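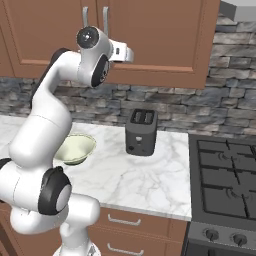

The arm in our simulated kitchen, with toaster, bowl and gas range.

I write rules for a living, so please forgive me if I begin with a complaint about rules. The draft for household arms, which my colleague Heather Shearer sent me in November, has 27 pages on speed and force. On what a kitchen test must contain, it has 2 sentences. One of them says the kitchen should be "typical".

Typical for whom? My mother's kitchen has a curtain instead of cupboard doors. A firm can pass 500 trials in one tidy simulated room and write "tested in the home" on the box. Under the draft this would be correct, and I think it should not be allowed.

I am not against simulation. At Hotetti we use it every day, and it is the right place to make the first mistakes. But a report should say clearly which trials were simulated, who chose the objects, and how they were placed before the arm began to move. Ghassan Haddad, who disagrees with me on most things, says such a list would make every report too long. Let it be long — the buyer can skip it, the inspector cannot.
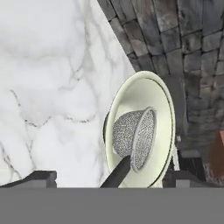 Wrist view from the same simulated kitchen: a mesh strainer on a plate.

Take a strainer with a long handle. One laboratory puts the handle towards the gripper, another turns it to the wall, and both write "strainer, grasped" in the table. These are different tasks and the results can not be compared. I asked for the starting position to be a required field. The answer was that it is "good practice" and so belongs in the annex, where eleven other good practices are already sleeping.

My proposal is small. Move the starting position and the word "simulated" from the annex into the main text, before the draft goes to vote. Speed and force can stay as they are.

Iwona Malinowski, 2019-01-28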